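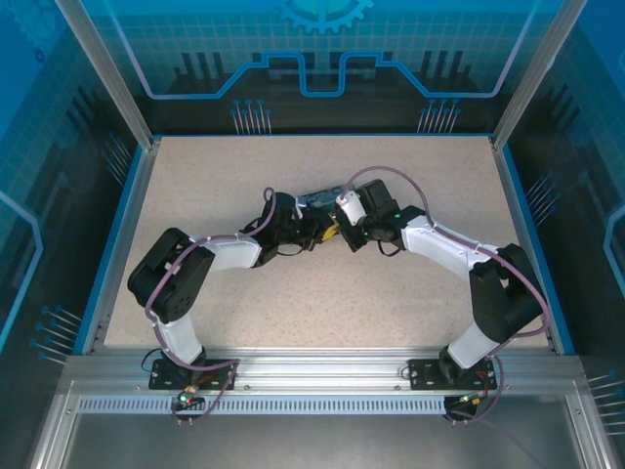
New light bars are coming to Flunstead's ambulances

If you live anywhere near Drinder Road you've probably heard the old ambulances coming before you ever saw them. I have, mostly at 4 in the morning. Well, the Flunstead ambulance service signed off this week on a new set of warning lights and speakers for its vehicles, and I went over to the station to hear what we're getting.

The gear comes from Nastberg, and the order is for 20 light bars, enough for every ambulance and both of the supervisors' SUVs with a few left on the shelf. Ratih Oei runs the fleet, and she was pretty cheerful about it. The old bars are the rotating kind, with little motors that wear out, and she's been pulling parts off dead ones to keep the rest going. "I had one in March that only turned when it felt like it," she told me. The new ones are LED, so no motors at all.

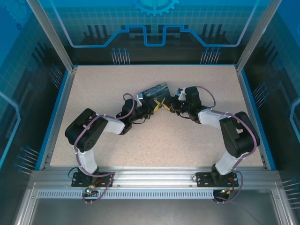 What changes on the street

The big thing for drivers is the night setting. Once an ambulance is parked at a call, the crew can drop the lights to a slower, dimmer flash, so you're not blinded as you creep past (I've been that driver, and I did not enjoy it). There's also a low-pitched tone that goes with the regular siren at intersections. It's meant to be felt a little through the car, which is handy for people like my son who drive with the music way up.

Each bar costs $560 to install, on top of the purchase price, and the work is going to Beyene, the shop out past the feed store. Krisztina Csizmadia is leading the job there and figures on one vehicle a day. She let me try the switch panel. It has big chunky buttons you can hit with gloves on, and yes, I hit all of them!
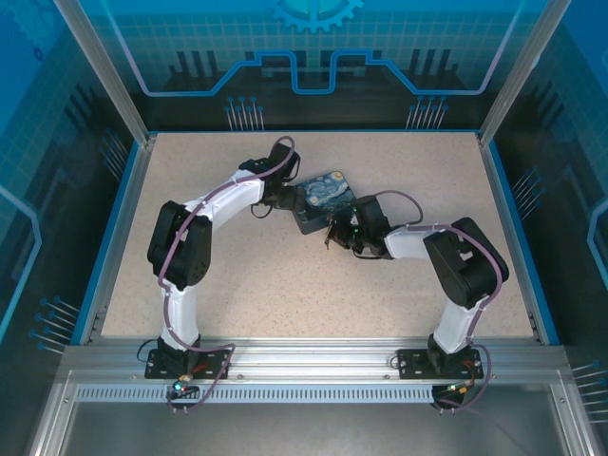 Photo: Flunstead News

The first ambulance goes in for its swap later in May, and crews get a short training session before it's back on calls. Unit 51 is up first, the one with the dented rear door that everybody at the station complains about. The dent is staying, by the way. I asked.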